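How I Sort a Junk Drawer Without Losing a Whole Afternoon

6 min read

I used to tip the whole junk drawer onto the floor, and then I'd be stepping over tape and batteries until bedtime. Now I pull the drawer right out, set it on the bed and work from the top down. Much easier on the knees!
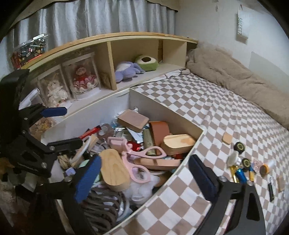 Pink scissors on top of the pile, as always.

Start with whatever is biggest or lying on top (scissors, boxes, blocks of wood) so you can see what's hiding underneath. Foil wrappers go straight in the trash. Don't stop to wonder about the weird bits yet, just keep moving. I set a timer for 17 minutes and quit when it rings, even if I'm on a roll.

Next, use the bed beside the drawer as your parking lot. Small stuff goes there: caps, batteries, funnels, anything that rolls to the bottom and vanishes. Keep batteries away from loose metal, and test them before they go back in. My friend Santosh Nautiyal keeps his in an old mint tin with tape over the ends, and I've copied him.

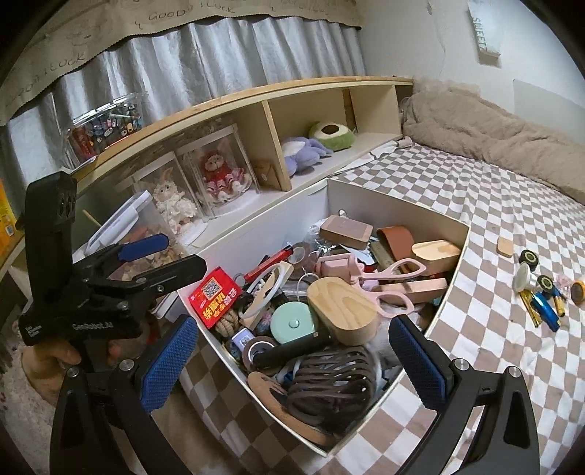
Batteries and an orange tape measure parked on the sheet, with the mint-green one still in the drawer.

Then look for doubles. Do you need two tape measures? I say yes, one for the sewing stuff and one for the tools, but they shouldn't live together. Coil your cables and tie them loosely. Close the blade on any utility knife before you go digging around near it.

Put things back heaviest first, with the scissors near the front where you can grab them. Anything you can't name goes in an envelope marked October, and if you haven't opened it by then, out it goes.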